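Sorting Odds and Ends With Two Open Bins

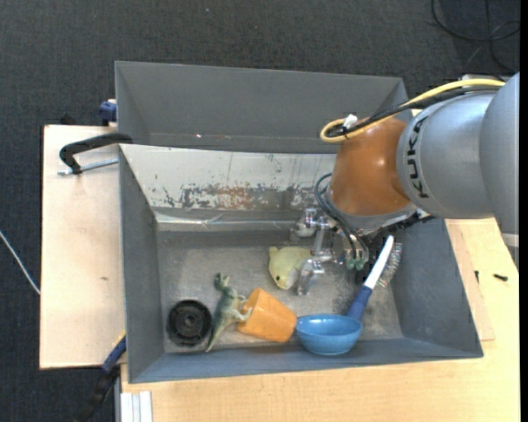 Triin Žukauskas

Most clutter in a workshop or a playroom is the same kind of stuff. Small toys, loose parts, things that belong to a set you no longer own. The easiest way I know to get through it is with two open bins and a table.

Put the bins one behind the other, so you reach over the first to get to the second. Everything goes in the front bin to start. Only a handful at a time - a toy dinosaur, something round and black that might be a wheel or a spool, whatever comes up next. If the bottom is covered, you have too much in there and you'll start digging instead of choosing.

Pick up one thing and decide on it before you touch another. What you're keeping goes in the back bin. What you aren't goes straight into a bag on the floor. Set a timer for 30 minutes and stop when it rings, even in the middle of a load.

Gray bins are good for this. Bright toys show up well against them and scuffs don't bother anyone. Mine are old and the paint is chipped on one wall. Run your hand along any worn metal before children use a bin, and sand down what catches. A strip of cloth tape over the spot will do until you get to it.

Sloping sides are worth looking for too. Small pieces slide down where you can reach them - with straight walls they hide in the corners.

Wipe the bins out when you're finished. I do mine again in October, before the indoor season.

Comments

Omid Najafi: We use dishpans. Same idea, and they fit under the sink.

Ntombi Mokgethi: 10 minutes is the limit with my kids, but it works.

Related
Labels That Stay On
Cleaning Plastic Toys
What to Do With Spare Wheels

Contact | © Eswood Home Tips | Back to top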